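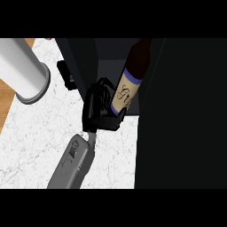 Glass should be collected from the door like everything else, a resident of Skivside told the town meeting in Orkamcombe, and many people in the room agreed. She had carried her empty bottles up the hill for years, she said, and with a bad knee it was no longer possible. Another resident answered from the back that a glass bin at every house would make the narrow streets even harder to pass.

The meeting was held to discuss the new plan for glass in Orkamcombe and the villages nearby. Under the plan, which the town published on October 18, 2025, most households will for the first time have wine bottles, jars and other glass picked up from the street. Until now people had to bring them to the shared containers, and in some parts of town these containers are often full.

The work will be done by Runberg, the company that already empties the paper and food waste bins. The contract is for 5 years. The town will pay a fixed price for each household, and Runberg will keep the money from selling the glass if it is clean enough to be melted again. If too much of it is dirty or mixed with other waste, the company can ask the town to share the cost of sorting. This last point was not popular at the meeting, and several people asked who decides what is too dirty.

The town answered that the glass will be checked at the depot by one person from Runberg and one from the town, and that the results will be put on the notice board and on the town website. It could not yet say how often.

Every house that takes part will get a gray box with a lid. It is smaller than the bins for paper, so it can stand in a hallway or under a kitchen window. The box will be emptied every second week. Apartment buildings with a yard will get one large bin on wheels, and the owner of the building must find a place for it where the truck crew can reach it without a key.

Skivside is the difficult part. It is the oldest area of Orkamcombe, built on the slope above the river, and 76 houses there stand on lanes and stairs where no truck can drive. For these houses the plan gives two choices. People can bring their box down to the lower road on the collection day, or they can continue to use the containers, which will be moved closer. One new place has already been chosen, next to the old water pump. A second one, near the bus stop at the top, is still being discussed with the owner of the land.

Many people from Skivside did not like either choice. A full box of bottles is heavy, they said, and the stairs are slippery in winter. Some asked for a small electric cart, like the one the town uses for the park. The town said it had looked at the cart, and that it is wide enough to block the stairs ramp for anyone with a stroller or a wheelchair. It promised to look again at a smaller model, but it would not give a date.

A different idea came in a letter that was read aloud. The writer suggested that the people who live at the bottom of the stairs could allow their neighbors to leave boxes in their front yards the evening before. The writer offered her own yard. There was some laughter, then a serious talk about who must pay if a bottle breaks and a child or a dog is hurt. The question was written down and will be sent to the insurance company.

The noise was another subject. Glass falling into a truck is loud, and the present containers are emptied very early. Runberg has agreed that no collection will begin before 7 in the morning, also in the center, where the streets fill with delivery vans soon after. People who live above the market square said they were glad about it. They also asked for a rule about the evening, when restaurants empty their bottles after closing. The town has such a rule already, but it admitted that it is almost never checked. 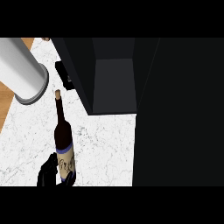 Restaurants and shops are not part of the new plan, and this was a surprise for some of them. They must still make their own agreement with a collection company and pay for it. At Martinelli, the grocery and wine shop on the market square, the staff have put a printed page beside the cash register asking the town to include small businesses. Customers can sign it. The page says that a shop which sells a few cases of wine each week does not make more glass waste than a large family, but it has to pay a business price.

The town says it understands the complaint but cannot change the plan now. Prices for business waste are decided in another contract, and that one will be open for changes next year. Until then, shops that have only a small amount of glass may use the public containers if they bring it themselves and if they do not leave it on the ground. Several shops have been doing this for a long time without knowing if it was permitted.

Martinelli also takes back empty bottles of its own house wine. The bottles are washed and filled again by the winery, and the customer receives a small discount on the next one. The shop will continue with this. It asks customers not to put these bottles in the gray boxes, and to rinse them before they come back. Corks can be left in a basket at the door. They are sent away and ground up for flooring and craft material.

What may go into the gray box was explained in detail, and it was clear that many people had been doing it wrong. Bottles and jars from food and drinks are accepted, in every color. They do not have to be sorted by color anymore, as this will be done at the depot. Paper labels can stay on. The bottles should be empty and quickly rinsed with cold water, but they do not need to be perfectly clean. Metal lids and screw caps should be taken off and put with the metal waste. Corks must not go in.

Drinking glasses, window glass, mirrors, oven dishes and ceramic plates are not accepted. They melt at a different temperature from bottles, and even a small piece can spoil a whole load. They must be brought to the recycling yard. Light bulbs are also not accepted, and neither are perfume bottles with a pump, if the pump cannot be removed. A man who makes jam asked about the old type of jar with a rubber ring and a wire. The glass is fine, the town answered, but the ring and the wire have to come off.

Broken bottles can be put in the box. The town asks people to lay them on the bottom and not on the top, for the safety of the crew. Plastic bags should not be used in the box, also not the ones that are sold as compostable.

The boxes will be delivered before the end of the year, one area after another. The streets south of the river will be first, then the center, then the villages. Skivside will be last, which the town says will give time to find a better answer for the stairs. A calendar with the collection days will come inside each box, and it will also be possible to get a message by phone the evening before. People who do not want a box can say so when it is delivered. They will not pay less, as the cost is part of the general waste fee. The fee itself will not go up next year.

The old containers on the market square and at the school will be taken away when the new collection has started. Those at the sports field and the cemetery will remain. Some people were sorry about the ones at the school. Parents use them when they bring the children in the morning, and one mother remarked that it was the only place in town where she could always park. The town said that the space will become bicycle parking.

Comments on the plan can still be sent in writing until the last day of October. A paper form is available at the library and at the town hall, and the form on the website is the same. The town asks people in Skivside especially to write which of the two choices they would use, also if they are not happy with either of them, and to give the name of their lane or stair. Answers without an address will be read but cannot be used for planning the collection points.

Those who need help with a heavy box for health reasons can mark this on the form. The crew will then pick it up at the door, at no extra cost, if the house can be reached on foot from the truck in 2 minutes. For houses farther away, the town will call and try to find an arrangement.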